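交换学习课程学分认定的退件原因分析：以杜莫瑙大学（Dumonau）为对象
课程项目报告　作者：Orysia Hutsuliak　高等教育管理方向

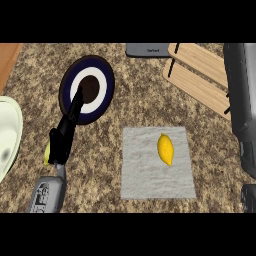

一、背景

杜莫瑙大学设有主校区和Entwistle校区。主校区承担人文、法学、经济类课程，Entwistle校区承担工程与自然科学类课程。两校区的交换学习事务由同一个国际处管理，学分认定则由各学院自行审核，审核标准写在各学院的教学细则中，格式不统一。

学生赴外校学习一学期或一学年，出发前须提交“学习协议”，列明拟修课程与本校对应课程；返校后凭成绩单申请认定。申请在Coltix系统中提交，依次经过国际处形式审查、学院学分协调人实质审查、教务处登记三个环节。任一环节都可以将申请退回学生补正，退回时须在备注栏填写理由。

已有的内部工作总结只统计认定通过的总量，没有对退件做分类。学生一侧的反映集中在两点：退件理由写得过短，看不出应补交什么；同一门课程在不同学年的处理结果不一致。本项目针对第一点，对退件备注进行编码，统计各类原因所占比重，并检查形式审查环节能否提前拦截其中一部分问题。第二点需要跨学年的课程对照表，超出本项目范围，仅在讨论部分简单涉及。

二、研究问题

问题一：退件原因可以归为哪几类，各类占比如何。
问题二：两校区的退件原因构成是否存在差别。
问题三：哪些类别的退件可以在学生出发前，或在提交申请的当时予以避免。

三、数据来源与处理

国际处提供了一个完整学年的Coltix导出表，姓名与学号在导出前已经去除。一条记录对应一门课程，同一名学生的多门课程分列多条。导出表共含2,803条记录，其中571条至少被退回过一次，退件率为20.4%。多次退回的记录只保留第一次退回的备注，后续备注往往是对前一次的重复或催促，计入后会放大个别案例的权重。

从571条退件记录中随机抽取400条进行人工编码。抽样按校区分层，各层比例与退件总体保持一致。未抽中的记录没有编码，只用于核对备注长度的分布。抽中与未抽中两部分在备注长度上没有明显差异。

备注以自由文本填写，语言不一，缩写较多。常见缩写由学院协调人提供对照，无法确认含义的缩写按上下文判断。备注为空但附件中有说明的，以附件说明为准。

编码表分为5类，在试编码后确定：
A类　课程对应关系不成立：外校课程的内容与本校对应课程重合不足。
B类　材料缺失：缺少课程大纲、签字页或成绩单原件扫描件。
C类　学习协议未更新：实际修读课程与协议所列不符，且没有提交变更单。
D类　学分或学时换算有误：包括使用旧换算表、把周学时填作总学时等。
E类　其他：系统错误、重复提交、超出申请期限等。

一条备注同时涉及多个原因时，按审核人写在最前面的原因归类。这一规则会低估常作为次要原因出现的类别，主要是D类。

编码工作由作者与另一名同学分别独立完成，不一致之处讨论后确定。分歧主要出现在A类与B类之间。典型情况是备注写“大纲不足以判断对应关系”，既可以理解为大纲缺失，也可以理解为大纲已交但内容不匹配。最终规则为：附件中已有大纲的归A类，没有大纲的归B类。

四、结果

4.1 总体构成

已编码的400条记录分布如下：

类别　条数　占比
A　课程对应关系不成立　96　24.0%
B　材料缺失　138　34.5%
C　学习协议未更新　90　22.5%
D　学分或学时换算有误　52　13.0%
E　其他　24　6.0%

B类占比最高。在B类内部，缺少课程大纲的情形多于缺少签字页，缺少成绩单的最少。成绩单由外校直接寄送或以电子方式传送，学生自行处理的环节较少，这可能是差别的来源之一，但导出表中没有记录传送方式，不能验证。

B、C、D三类合计占70.0%。三类的共同点是不涉及对课程内容的学术判断，审核所需的信息在提交时已经具备，或者本应具备。

4.2 校区差别

主校区的退件以B类和C类为主。人文与经济类课程在外校选课期内变动频繁，学生抵达后改选的比例较高，变更单的提交则常有拖延。Entwistle校区的A类占比高于主校区，原因与工程类课程的先修要求有关：协调人不仅核对课程内容，还核对实验学时。外校课程若不含实验部分，即使理论部分重合较多，也按对应关系不成立处理。

D类在两校区之间没有观察到明显差别。E类样本过少，不作比较。

4.3 备注的信息量

按备注是否说明补正方式，将记录分为“有指引”与“无指引”两组。有指引的备注会写明缺少的文件名称或需要修改的栏目，例如“请补交外校盖章的课程大纲，须含每周内容”。无指引的备注仅写“材料不全”“不符合要求”或“见细则”。

无指引备注集中在B类。学院审核环节的备注比国际处形式审查环节的更短，而前者涉及的判断更复杂。“见细则”一类的备注大多没有注明条款号。学院细则分散在各自网页上，有的仅有扫描版，无法检索。

A类备注的情况相反，多数写明了缺少哪些内容，但很少说明是否可以改对应另一门课程，或转为自由选修学分。按校级规定，这两种途径都允许，申请人须重新提交。学生如果不了解这一规定，通常只在原申请上反复补充材料。

五、访谈补充

为核对编码结果，作者访谈了两名学院学分协调人和一名国际处工作人员。访谈采用半结构方式，未录音，仅做笔记，以下内容经受访者确认。

协调人认为，课程大纲问题的根源在于外校课程目录的公开程度。部分合作院校只公布课程名称和学分，大纲须登录校内系统才能下载，学生离校后账号关闭，无法再取得。位于Brirnura的合作院校即属此类，其账号在学期结束后随即停用，而申请窗口要到学生返校后的十月才开放。

国际处工作人员指出，形式审查目前只检查附件是否上传，不打开附件。有学生把同一文件上传到几个栏目，系统同样判为完整。Coltix支持对栏目设置必填项和文件类型限制，但不能识别文件内容。

关于学习协议变更，受访者的说法不完全一致。国际处认为变更单应在外校选课期结束后立即提交；协调人则表示，只要在返校认定前补交，学院一般接受。学生手册中写的是“及时提交”，没有给出期限。

六、讨论

前述结果表明，退件中的较大部分与课程质量或学术匹配无关，属于流程中的信息传递问题。改进可以分为出发前、在外期间和提交时三个阶段。

出发前阶段，主要工作是整理已认定课程清单。同一门外校课程若在以往学年已通过认定，清单可以给出对应的本校课程和认定学分，供学生选课时参考。清单不构成承诺，外校课程大纲修订后须重新审核。清单由国际处汇总较为合适，数据可以直接从Coltix的通过记录中提取，但学院需要逐条确认有效性，工作量主要落在协调人一侧。前文提到的同一课程处理结果不一致的问题，也可以在汇总过程中暴露出来。

在外期间，建议在外校选课期结束时和课程结束前各发送一次提醒。前一次对应变更单，后一次对应大纲下载。提醒中应列出具体文件名称，并附空白变更单。对于Brirnura一类账号关闭较早的院校，后一次提醒应当提前。

提交阶段，可以在申请页面加入换算说明和自查项。D类错误中有相当一部分来自旧换算表，该表仍可在校内网站上检索到，应予撤下或加注失效说明。学时栏建议拆为“周学时”和“总学时”两栏，由系统计算后者，学生只填写前者与教学周数。

退件备注方面，建议使用下拉选项与自由文本结合的形式。下拉选项可以直接采用本项目的分类，A类下增加“建议改对应其他课程”和“建议转为自由选修学分”两个子项。协调人在访谈中对下拉选项没有异议，但不希望自由文本设为必填，理由是申请高峰期的处理时间有限。可以考虑仅对A类和E类设必填。

七、局限

数据只覆盖一个学年，无法判断退件率的变化趋势。编码以首次退回的备注为依据，没有追踪补正后的最终结果，因此不能说明哪一类退件更容易转为通过。单一归类规则对D类的影响已在第三部分说明。此外，部分学生在收到口头意见后撤回申请并重新提交，这类情况在系统中显示为两条独立记录，前一条不计为退件，实际退件率应高于统计值，偏差幅度无法估算。

访谈对象人数少，且没有包括学生。原计划的学生问卷因审批时间不足未能发放，问卷草稿列入附录，供后续项目使用。

八、后续工作

一是取得下一学年的导出表，用同一编码表重复分析，比较各类占比。二是对A类退件追踪最终处理结果，统计改对应课程与转为自由选修学分的比例。三是将学院细则转为可检索文本，对照退件备注，检查备注所引要求在细则中是否有明文依据。

附录A　编码表及判定规则
附录B　访谈提纲
附录C　学生问卷草稿
附录D　常见缩写对照表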